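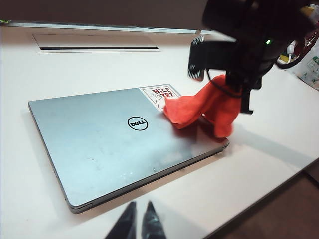

Wastham, Feb 11, 2019

Welcome back, everyone, and well done for finding the new room. These notes go with the second half of the Desk Care course, and today we are on to the part people ask me about most, which is how to clean the outside of a laptop without doing it any harm. I do go on a bit, I know, so keep these pages somewhere handy and read them again with a cup of tea (well away from the desk, please!).

Before any cloth comes out, the laptop should be shut down properly, unplugged and closed. Asleep doesn't count. Have a look at the lid in a good light and tilt your head a little, as smudges on a silver finish have a way of hiding until you catch them at an angle. The Dell we use has a few faint ones, with small specks, towards the lower part of the lid, and most laptops that live in shared offices look much the same by February.

Now then, cloths. A soft, fuzzy one is what you want, the sort with a bit of nap to it, and I like a bright colour for the simple reason that I can find it again. Kitchen paper is too rough, and so is that old T-shirt, however fond of it you are. Go over the cloth with your fingers first and shake it out well. A bit of grit caught in the pile will leave a scratch that no amount of rubbing is going to shift, and I have a lid at home to prove it.
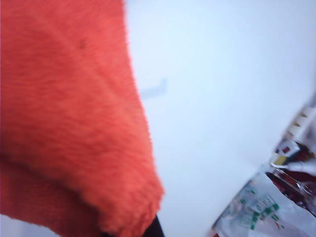

Fig. 2. Orange cleaning cloth, with a small dark speck near the top. Check yours before you start.

Start dry. Bunch the cloth loosely in your hand so that a soft fold meets the lid, and wipe from the back edge towards you in long, light strokes, each one overlapping the last. Little circles feel thorough but they mostly push the dust about. When you reach the front edge, lift the cloth, turn it to a clean part and go back to the top.

If there are marks left after that, dampen one corner of the cloth. Damp means that nothing drips when you squeeze it! Plain water does for nearly everything. For greasy fingerprints we keep a bottle of wipe-down solution made up at 70 per cent alcohol and 30 per cent water, and it goes on the cloth, never straight on the machine. Go gently near the hinges, where liquid likes to creep in. Then dry the lid with another part of the cloth and leave it closed for 60 seconds before you lift it.
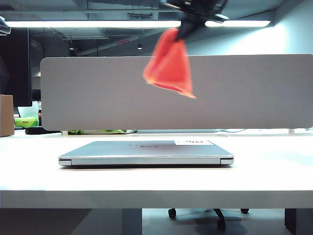 Stickers come up every single year. If the sticker belongs to somebody, leave it where it is and wipe around it, working from the middle of the sticker outwards so that you don't catch a corner and start it peeling. Alcohol can take the print off some of them, so water only there. The same goes for the maker's badge, which wants a light hand and no picking at the ring with a fingernail.

Do the desk last, with a different cloth. Fabric dividers only need a soft brush, and boxes and bags can be moved along as you go and put back where you found them.

For next time, please clean one laptop (your own will do) and jot down which marks came off dry and which needed the damp corner. Bring the cloth with you as well, as we shall be talking about washing them, and why fabric softener should stay in the cupboard.

© Stemon Short Courses, Wastham | Contact the course office | Back to top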